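标题：胡桃木餐桌上木蜡油，8月返潮发粘怎么救？

楼主 skolt_阿南
新买的旧桌板，自己砂到180，上了两遍Skoltberg的硬蜡油。现在第7天了，手按上去还是有点粘，杯子放一晚上会留印。家里湿度挺高的，南方8月你们懂的。
是等，还是全砂掉重来？板子花了3350，不太敢乱动。
周日家里来人吃饭，急。

2楼 刨花满地
上厚了。两遍之间擦没擦？
木蜡油不是刷漆，涂完15分钟必须拿干布把浮油收干净，收到手摸不出油为止。

3楼 skolt_阿南
回复 2楼：擦了……第一遍擦得挺认真，第二遍晚上弄的，有点糊弄

4楼 Hadi Majali
那就是第二遍的问题。别砂。用白洁布蘸一点同款油，顺木纹打圈，把表层没干的那层化开，马上擦干。开风扇吹。我之前一张书桌这么救回来的。
用过的布摊平晾，别团成一团扔垃圾桶，会自燃，不吓你。

5楼 老Zaid
不同意楼上。都7天了还粘，再加油等于继续捂着。我会用松节水擦一遍，擦掉多少算多少，然后停至少一周，什么也别碰。
周日请客就铺桌布呗，急什么

6楼 刨花满地
松节水擦完颜色容易花，深浅不均匀到时候更难看。胡桃木尤其明显。

7楼 老Zaid
花不花看手法。我擦过18块板，没花过。

8楼 Hadi Majali
你那多半是橡木吧

9楼 老Zaid
橡木白蜡都有，胡桃木两块。两块也是木头。

10楼 木木不哭
插一句，180目会不会太粗？我一般到240。还有楼主开除湿机没，湿度压不下来谁的办法都白搭

11楼 skolt_阿南
180是罐子上写的。除湿机今天下单，明天到。
另外想问颜色，我这块上完油偏红，正常么？我媳妇想要灰一点粉一点那种，冷调的，已经有点嫌弃了

12楼 刨花满地
胡桃上油偏暖很正常，放一年半载自己会浅。想冷调得上色油，Zura有个灰色系的，不过得在没封的木头上用，你现在上不去，吃不进。

13楼 木木不哭
楼主媳妇要的是不是这种色？存过一张渲染图，木纹有几道深斑，整体不怎么红

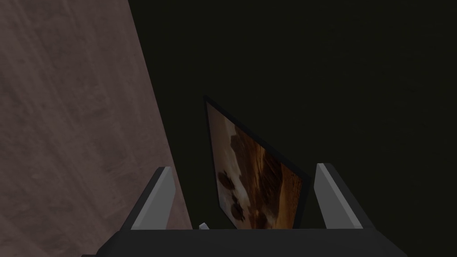

图：木纹面偏粉褐带点灰紫，深色背景，渲染的，色差自理

14楼 skolt_阿南
对对就这个调子！截给她看了，她说就要这个

15楼 老Zaid
渲染图别当真，屏幕上的颜色实物调不出来的居多。先在板子背面试一小块，试三种比例，等干透再看，湿的时候全都显深。

16楼 Hadi Majali
这点我同意楼上，难得。

17楼 skolt_阿南
那我先按4楼的在背面角落试，除湿机开起来，周日铺桌布。要是过了周日还粘就上松节水。色油的事以后在说，钱包疼

18楼 刨花满地
背面你上油了没？没上油试个啥

19楼 skolt_阿南
上了上了，也是糊弄的那种，一样粘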